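Tremham (pepper)

The Tremham is an open-pollinated sweet pepper grown mainly in home gardens and small market plots. It is named for the village of Tremham, where it was kept by a handful of growing families before seed was offered for sale. The plant is valued for early ripening in places with short summers and for fruit that keeps well after picking.

Description

Plants are compact and bushy, with dark green leaves and short, thick stems. The fruit is blunt and slightly curved, starting pale green and passing through orange before turning deep red. The walls are of medium thickness. The flavor is sweet and mild, with no heat, although plants raised near hot peppers may produce seed that gives hot fruit the following year.

Most fruits have three lobes. Fruits with four lobes occur on the first branches of strong plants and are not considered a sign of mixed seed.

History

The origin of the variety is uncertain. Local accounts hold that seed was brought to Tremham from the market town of Ernstead by a family of basket makers, but no written record supports this. The first known description appears in the garden notebooks of Silvan Wyss, a schoolteacher who grew the pepper for many years and selected for early fruit. Wyss saved seed only from plants that had ripened their first pepper before the end of summer.

The notebooks passed to the Ernstead Seed Library, which has since made them available to readers in digital form. The library's catalog lists 1,394 seed samples of all kinds, of which 44 are peppers.

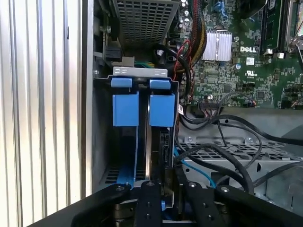 Cultivation

Seed is sown indoors, and seedlings are planted out once nights are reliably mild. In Tremham itself, sowing is traditionally done in April. Seedlings are slow to start and benefit from steady warmth at the roots. Plants are set in full sun, in soil that drains freely, and are watered evenly while fruit is forming. Staking is seldom needed except in windy gardens.

Excess nitrogen produces heavy leaf growth and delays fruit. Growers in the district commonly apply compost at planting and no further feed until the first flowers open.

Pests and diseases

Aphids are the most frequent pest on young plants. Blossom end rot may affect the first fruits in dry spells. The variety has no known resistance to mosaic viruses, and affected plants should be removed.

Related varieties

The Rainer, a longer and thinner-walled pepper, was selected from Tremham stock by the grower Kidus Wako at Tindevport. It ripens later but bears more heavily in coastal gardens. A comparison of the two was published in the library's bulletin in November 2019, together with the full text of the Wyss notebooks on seed selection.

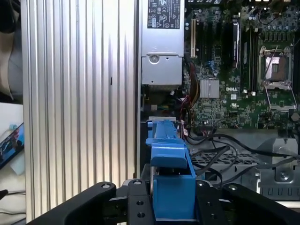

Interior of a desktop computer, with a blue plastic part in the foreground.

Seed saving

Peppers are largely self-pollinating, but insects carry pollen between nearby plants. Seed is taken from fully red fruit, dried on paper out of direct sun, and stored in a cool, dark place.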